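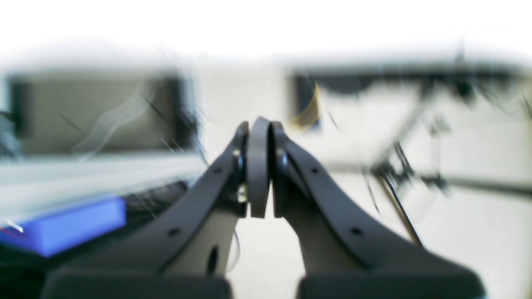
*Photo: Sumaiya Thambiah / Savik*

My mother folded laundry for a hotel in Lonville, and she could do a T-shirt in about 5 seconds without looking down. I think of her whenever someone tells me the home robot is nearly ready. I don't believe it is, and I don't think the people building these machines do us a favor by hinting otherwise.

Cloth is the hard part. A box keeps its shape when you pick it up. A shirt changes shape every time you touch it, and a corner you could see a moment ago is now under a sleeve.
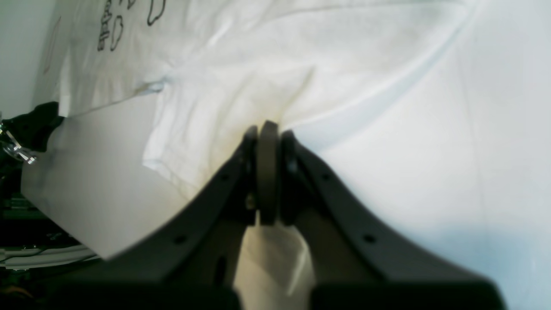
A person feels whether they have hold of one layer or two. Most machines have to guess from what they see, and a wrong guess means starting over. My mother fixed her mistakes with a flick of the wrist.

Shop floors are further along. The packing plant in Clallonholm has machines that move cartons all night, and they are good at it. Every carton is the same size, though, and it always arrives from the same side. My laundry basket has never worked that way.
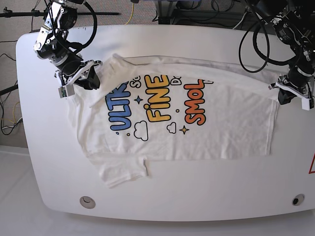

*Two arms and one T-shirt, flat on the table.*

I would still like one of these someday. My hands are getting stiff and I have three boys. But I would want it to get through 20 shirts out of a tangled basket, socks included, while I was at work. Until a company will promise that in writing, I'd hold on to the money – and keep paying the people who fold for a living a decent wage.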